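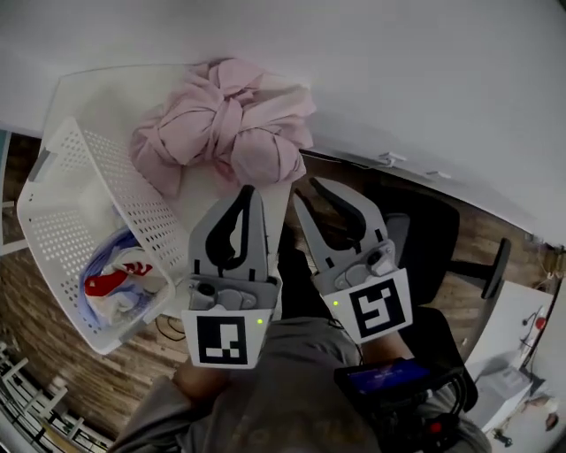 Ticket: Gripper width drops out partway through laundry episodes
Project: Sarkudmont (garment collection)
Component: hand-held gripper, finger marker tracking
Opened: 24/02/2023
Status: Resolved, with one leftover item

Hello all, and thank you for being so patient with me on this one. I wanted to write the whole thing up in one place, partly so the folks at the Drarkano site can check their own units and partly so I don't have to dig through my own scribbles come June.

What we saw

We were recording the usual task, picking one garment at a time out of the basket and laying it out on the white table. The episodes looked perfectly fine when I played them back, and I was feeling pretty good about the day! Then I ran the batch through Altance, and it rejected a good many for "width track incomplete." The arm pose was smooth from start to finish. The opening between the two fingers was the trouble: it would be there, then flat at the last known value, then suddenly there again.

A flat width is a nasty thing to train on, as you can imagine. The policy would be learning that you grab a shirt without closing your fingers.

What I tried, in order

1. Restarted the recorder and did 10 short test episodes with nothing on the table, just opening and closing. No dropouts at all. This threw me off for most of a morning.

2. Swapped the cable to the recording unit. No change, but I left the new one on, as the old one was getting stiff near the plug.

3. Went back to real clothes. Dropouts came back on the second garment.

4. Lowered the exposure by hand. It helped some. On the white table the auto setting kept drifting while the gripper was close in, and the marker cards were washing out. With exposure locked we lost fewer frames, though still more than Altance will accept.

5. Stepped through one bad episode a frame at a time (bring coffee). The gaps lined up with the moments when fabric was draped up over a card. Both markers have to be readable to get a width, so a sleeve over one of them is enough to lose it.

6. Checked the left card while I was at it and found it had worked a little loose in its holder. Pressed it back in and put a Shim under it so it sits flat. For the newer people, Shim is our printed spacer, and there should be a bag of them in the parts drawer.

What fixed it

Three changes together: exposure locked, left card shimmed, and a small change in how we pick. Come in with the fingertips and pinch a fold near the top of the bunch, then lift before you pull sideways. Digging down into the pile is what throws cloth over the cards. I know it feels fussy the first few times, and you do get used to it.

I then re-recorded 20 episodes the new way. Altance passed all but 2, and in both of those I had gone in too deep out of habit, so I'm blaming the operator, meaning me.

Settings for anyone copying this over: exposure mode manual, value 900, everything else left at default. Please redo the width calibration after you touch a card, even if you only nudged it.

Still open

Altance fills short gaps on its own but doesn't tell you where. I'd love a flag in the export so we can leave those stretches out of training if we want to. I'll open a separate ticket for that and link it to this one.

The rejected episodes are still in the quarantine folder. Please don't delete them yet, I'd like to try recovering the width from the one visible marker first.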